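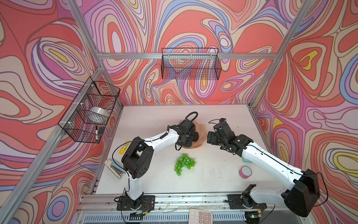

*Swirly paper on all three sides, baskets up, tape and marker in their new home.*

**maltside_mo** (original poster)

Right, I finally papered round the little work table and I am SO pleased with it! Coral, salmon, lavender, a sort of periwinkle, cream, and tiny pockets of mustard that I didn't even notice on the roll. I'd had the paper in the loft since 2022 waiting for somewhere brave enough.

The baskets are black wire mesh. The long shallow one is on the back wall under the rail, and the one with compartments is on the left, held on with white cable ties. It took me a whole Friday evening and I would happily do it again.

Question for you all: what should go in the long one?

---

**Lutulcombe Lil**

Oh I love this. Those big coral blobs! And the lavender and yellow rings look like eyes, a bit like peacock feathers. Leave the long basket empty, I say, you can see the pattern through it.

---

**gridandpeg**

Going to disagree with Lil. Storage is for storing things! Long and shallow is perfect for rulers, scissors, rolls of masking tape. Mine has 47 pencils in it and it's the most useful thing in the room.

The paper is cheerful, but I'd lose a pencil against it in two seconds. I'd have gone plain behind the baskets and saved the swirls for the side walls.

---

**maltside_mo**

Plain!! Never. The table top is plain white, that's where the small bits land anyway, and they show up beautifully.

---

**sulemana_shed**

With mo on this one. White top, mad walls, lovely. Are the cable ties strong enough, though? I hung a basket like that with 2 ties and it sagged once I'd filled it. Put more on than you think you need and pull them tight to the rail. Black ones would blend in with the mesh too.

---

**maltside_mo**

Good shout on the black ones, will look in Westetti when I'm next in town. It's only got the big roll of clear packing tape, the marker and a little black thing in the front pocket, so no sagging yet — but I do tend to fill things.

---

**gridandpeg**

Store the marker lying flat if it's a whiteboard one, they last longer. Mine used to stand upright and dried out at the tip.

---

**Lutulcombe Lil**

I've stood mine up for more than 11 years, cap down, and they're fine!

How did you get the pattern to line up in the corners, mo? I've got a roll of something very loud and I'm scared to cut it.

---

**maltside_mo**

I didn't try very hard, Lil. The metal posts run down the back corners, and with loops this busy your eye doesn't go looking for the join. Cut it a bit long, smooth from the middle, trim last. Go for it and post a photo!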